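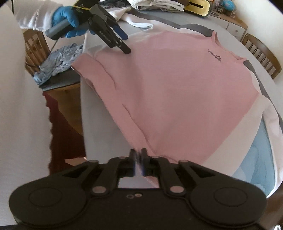
Camiseta rosa de manga corta y cuello redondo, extendida sobre una mesa blanca.

Camiseta

La camiseta es una prenda de punto, casi siempre sin botones, que se mete por la cabeza y que con los brazos estirados dibuja una T (de ahí el T-shirt inglés). Me encargaron esta entrada para la enciclopedia textil de Pimau y la he escrito a mi manera, así que perdonad si me enrollo – ¡es que llevo media vida entre camisetas!

Nombres

En España decimos camiseta, pero basta cruzar el charco para liarse: playera en México, remera en Argentina, polera en Chile, franela en Venezuela. Mi favorita es remera, aunque no me preguntéis por qué.

Historia

Empezó siendo ropa interior. A principios del siglo XX la llevaban los marineros estadounidenses debajo del uniforme, y al volver a casa muchos siguieron usándola para trabajar. Luego llegó el cine de los cincuenta y ya no hubo quien la escondiera.

Tejido y cuello

Lo habitual es el punto liso de algodón, solo o mezclado con poliéster. El cuello suele ir en canalé, que estira y recupera (bueno, recupera hasta que un día deja de hacerlo). Yo las lavo del revés y en frío, sobre todo si llevan estampado, y las seco a la sombra.

Coleccionismo

Hay gente que las guarda por cientos. Amarachi Uzor tiene 954 catalogadas, de las cuales 171 son de conciertos, y cada septiembre cuelga unas cuantas en la sala Hovlow. Yo fui una vez y salí con ganas de no tirar ninguna más.

Véase también: polo, sudadera, serigrafía.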